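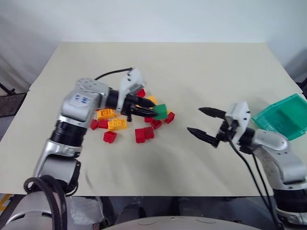 Keeping a Small Lending Library Going

11 October 2023
Posted by the Clanach Toy Library
2 min read

The toy library at Clanach has now completed its first full year of lending. Membership stands at 62 households, and up to 82 items may be out on loan in any one month. The following notes are offered to other villages considering a similar service.

Loans and returns

Each household may borrow two items for a period of three weeks. Fines were withdrawn in May. Returns have been no slower as a result, and several families who had stayed away have since rejoined. Jigsaws remain the most difficult stock to manage – a missing piece is seldom noticed until the next borrower reaches the end.

Building bricks are lent by weight. The drawstring bag is weighed on the way out and again on its return, and small losses are accepted.
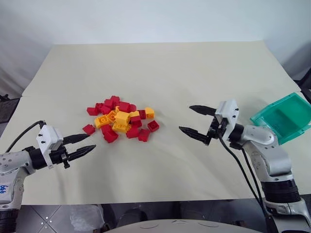
Storage and records

The cupboard at Dernotance Hall holds 41 crates, which is fewer than the library now requires. Larger items, including the wooden railway, are kept in the loft and should be requested one week in advance.

Loans are recorded in a bound ledger. A computer catalogue was tried during the winter and given up – the hall has a poor signal, and entries were being made twice. The ledger is kept on the shelf beside the door.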